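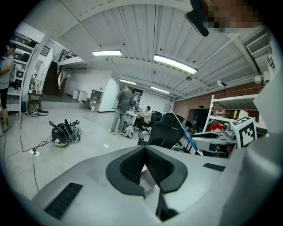
Photo: Sum-yee Tse / Minlow Workshop Program

Leather Goods II, Handout 6: Straps, Handles, and Where They Let Go

Read before the bench session on 17th June. Bring your own awl. The shared ones have led hard lives.

Last week we left off at edge finishing, which most of you treated as optional. We will come back to it.

A bag rarely fails in the panel. It fails where the strap meets the panel, usually in an airport. The leather there is pulled, twisted, and asked to bend at the same spot every time somebody changes shoulders. Your job is to spread that load over as much hide as the design will put up with.

Cutting
Cut straps along the backbone, from the firm part of the hide. Belly leather is cheaper and will stretch until your shoulder bag is a knee bag. If the client wants a matching pair of handles, cut them side by side.

Anchoring
The Kerslake tab (a folded tab, stitched in a box with a cross through it) is what we use in this course. Skive the end of the tab or it will sit like a doorstep. Put a backing patch inside the panel. Yes, even though it's lined and no one will see it.

Rivets alone are fine for a dog leash. On a tote, stitch first and rivet second, and keep the hole well in from the edge.

Monograms
Stamp before you assemble. Every May somebody tries to stamp a strap that is already attached to a finished bag, and every May I get to see a crooked initial on an otherwise decent piece of work.

For next time
Make 2 sample tabs, one skived and one not. Hang the same weight from each, leave them overnight, and write down what you see. "It held" is not a write-up.

Hardware: Nadeo rings in the drawer marked 1510, Itus buckles in 1715. Put them back in the drawer they came from.

Comments

bench_nine: Is the box stitch graded on the back too?

S. Tse: It is now.

Marguerite: my unskived one looks better??

oldsaddle: Give it a month on your shoulder, Marguerite.

300 views | 4 comments | 2 shares

Contact the program office | © Minlow Workshop Program | Back to top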